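Household Linen Review

The annual review of blankets and towels in this household commenced on Mar 10, 2026. Els Vandenberghe has kindly agreed to receive any surplus.

Sorting

Items are grouped by weight — towels, checkered and floral pieces alike — before any folding.

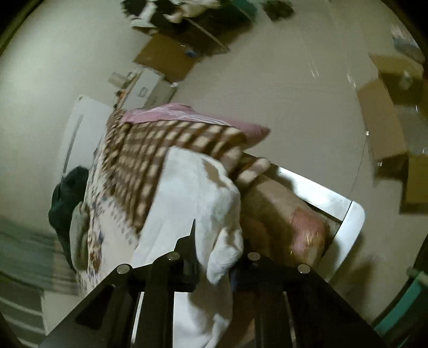 Fleece

Fleece is to be folded last and stored flat on the upper shelf until July. The floral one remains a favourite colour combination and will be kept.

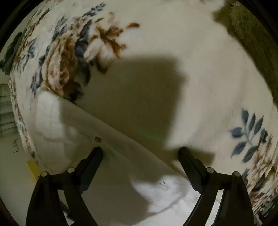 White fleece blanket with brown roses and slate-blue leaves.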